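把持計画器は「わからない」を返すべきである
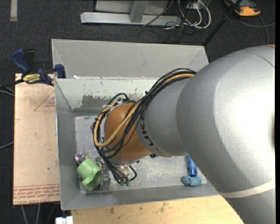
ビンピッキングのソフトウェアについて議論すると、話題はたいてい認識率に集まる。どのネットワークを使ったか、学習データは何枚か、新規物体での成功率は何パーセントか。いずれも必要な数字だが、現場の停止時間を決めているのは別の箇所だと筆者は考えている。認識と計画の間のインターフェースである。

多くの実装では、認識モジュールは把持候補の配列を返し、計画モジュールは先頭から順に逆運動学と干渉判定にかけ、最初に通ったものを実行する。候補にはスコアが付いているが、そのスコアが何を意味するかは定義されていない。0.8という値が成功確率なのか、学習時の損失を正規化しただけの量なのか、受け取る側は知らない。それでも0.5という閾値がどこかに書かれていて、書いた本人はすでに別の部署にいる。

筆者らが使っている計画器Zirnowも、長らくこの構造だった。ログを見直すきっかけは、637回の把持試行を分類したときの結果である。成功は421回、残りの216回が失敗だった。失敗の内訳で最も多かったのは、把持点の位置誤差ではない。そもそも深度が取れていない領域に、補間された面を前提とした候補を出していた例である。認識側は欠損を埋め、埋めたという事実を捨て、計画側は埋められた面を実測面として干渉判定に使っていた。

透明な物体を金属のビンに入れれば、これは容易に再現する。ガラスや透明樹脂のドーム形状、透明なブロックは、アクティブステレオでは穴になるか、背後の底板の深度を返す。底がアルミ板であれば反射による外れ値も加わる。隣に薄緑のカップや青い筒があると、そちらの点群だけはきれいに出るため、平均化した評価指標はさほど悪化しない。指標が悪化しないので、問題は優先度の低いチケットとして残る。

対策として深度補完ネットワークを入れるという提案は、毎回出る。筆者は補完自体には反対しない。反対するのは、補完後の深度マップを元の深度マップと同じ型で渡すことである。型が同じなら、下流は区別しない。区別できないものについて「下流で注意する」という設計方針は成立しない。画素ごとに、実測、補完、欠損の三値を持たせるだけでよい。メモリの増分は無視できる。

三値を持たせると、計画器の側で初めて意味のある分岐が書ける。指先の接触予定領域が実測なら通常の速度で進入する。補完であれば進入速度を落とし、力覚の閾値を下げ、接触を前提とした動作に切り替える。欠損なら、その候補は評価不能として返す。評価不能と評価が低いことは別の状態であり、同じスカラーに押し込むべきではない。

Hirkthorpeでこの変更を試したとき、同僚のZamfira Cârsteaは反対した。要点は二つあった。第一に、評価不能を返す計画器はサイクルタイムを悪化させる。第二に、上位のタスク管理が評価不能を扱えなければ、例外で停止する箇所が一つ増えるだけである。二点目は完全に正しかった。実際、最初の版は上位層で未処理のまま落ちた。修正は計画器の変更より大きく、状態遷移の見直しに13日を要した。

一点目については、筆者の見解は異なる。サイクルタイムの集計に、失敗後の復旧時間を含めるかどうかで結論が変わる。把持を外して物体を壁際に押し込み、再撮像し、手先を退避させる一連の動作を含めると、評価不能を返して視点を変える方が短い場合が多い。含めなければ当然長くなる。比較表を作る前に、何を一サイクルと呼ぶかを文書で固定する必要がある。5月の時点では、われわれの中でも定義が二通りあった。

もう一つ、干渉モデルについて書いておく。ビンの壁が傾斜している場合、ソフトウェア上では四枚の平面として登録することが多い。これは妥当である。問題は手首まわりのケーブルで、URDFには大抵存在しない。関節の構成によってはケーブルの束が外側へ膨らみ、壁の上縁に近づく。計画器は干渉なしと判定し、その判定はモデルに対しては正しい。Schmiederという社内ツールでは、ケーブルを手首に固定した保守的なカプセル形状で近似している。精度は低い。しかしビンの隅での到達可能領域がどれだけ減るかを数値で見られるようになり、ケーブルの取り回しを変えるべきか、経路を制限すべきかという判断が設計の段階でできるようになった。

同様に、ビンの縁に留めたクランプや立てかけた段ボールのような治具も、モデルに入れるか、入れないと明記するかのどちらかにすべきである。試験環境の構成物は頻繁に変わる。変わるたびに手で干渉モデルを書き換える運用は続かない。起動時に一度走査し、登録済みモデルとの差分が閾値を超えたら計画を拒否する、という程度の検査で十分に効く。Iselitzの構成では、占有格子の差分が100ボクセルを超えた時点で起動を止めている。この値に理論的根拠はなく、誤検出の頻度を見て決めた。根拠がないことも設定ファイルのコメントに書いてある。

以上の主張に対して、エンドツーエンドの学習方策であれば中間表現の議論は不要になる、という反論がある。中間表現がなければ型の混同も起きない、という意味では正しい。ただし、失敗したときに原因を欠損深度に帰属させる手段も同時になくなる。再学習で直る失敗と、センサーを替えなければ直らない失敗を切り分けるには、どこかに観測の有無を記録した層が要る。方策の入力と並行して三値マスクをログに残すだけでも、事後の分析は大きく変わる。

柔らかい物体については別の扱いが要る。粘土のような塊は深度がよく取れ、把持も成立しやすいが、把持後の形状が把持前のモデルと一致しない。ここで不確かなのは観測ではなく遷移の方で、三値マスクでは表現できない。Zirnowでは現在、把持後に手先を撮像位置へ戻し、形状を取り直してから配置計画を立てている。時間のかかる方法で、改善の余地は大きい。配置計画の側に形状の不確かさを渡す型は、まだ決まっていない。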